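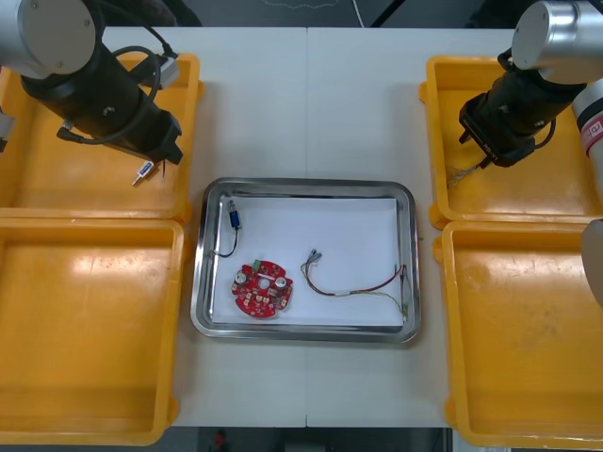

Small-parts sorting by machine
By Merle Dunstan
October
3 min read

Small-parts sorting by machine is the picking up of loose components, such as plugs, circuit boards, solenoids and bundles of wire, and the putting of each one where it belongs. It is among the oldest of bench chores, and most people who have worked in a repair shop will remember doing a good deal of it, usually at the end of a long afternoon.

Whether machines can do it yet depends a great deal on the parts. Stiff, regular pieces that arrive the same way up have been handled automatically for decades, and very nicely too. Mixed parts are harder, and anything with a wire attached is harder still, for a wire bends wherever it likes and may snag on its neighbor.
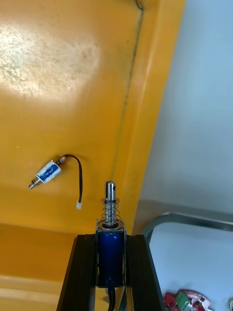 Solenoids are a good case in point. The metal frame gives two fingers something firm to hold, but the leads trail along behind and have to be allowed for. At the Halliday bench trials, Ngaio Kereama's group put 3,749 mixed parts through a two-armed station and found that 39 of them, nearly all wire harnesses, had to be finished by hand. A patient person still works faster, though the arms will happily carry on through lunch!

The same difficulty turns up at home, in the kitchen drawer and the box of old chargers, where household machines remain slow and need a fair bit of help.

See also: Bin picking; Cable handling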